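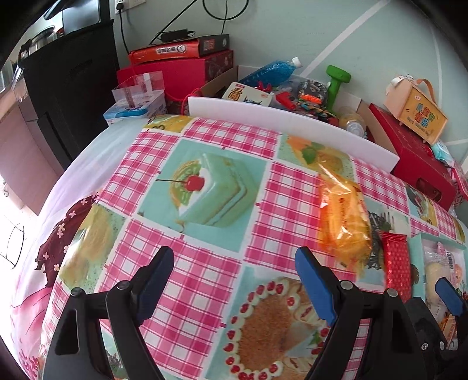
Gavin Kinnear thought we should have started with the tablecloth, and told us so after our first presentation. If people eat at a table all day, he said, the table tells you what they feel like eating. He had a point, and it changed our whole project!

Our question was simple: does a cloth printed with desserts make people reach for sweet snacks sooner? We used two cloths, a plain gray one and a plastic one with pink-and-white checks and pictures of cake and fruit (the mint-green layer cake was everyone's favorite). On each we put wrapped snacks and a pale teal open box with more inside.

Snack Table, Clunness House common room

We ran the table for 7 afternoons in November and wrote down 200 visits. Each visitor got a short card to fill in, and 30 of them wrote extra comments on the back, which we loved reading. Magnus Shearer made the tally sheets and we redid them twice, once when the columns were too narrow for real handwriting.

Results: on the cake cloth, people picked sooner and talked more. They also pointed at the prints and argued over which cake was best. The sweet-or-salty split hardly moved, so our first guess was wrong.

Problems: wrappers slid on the plastic, and the box had to be refilled between classes. We would love to try a cloth printed with vegetables next, and a bigger table.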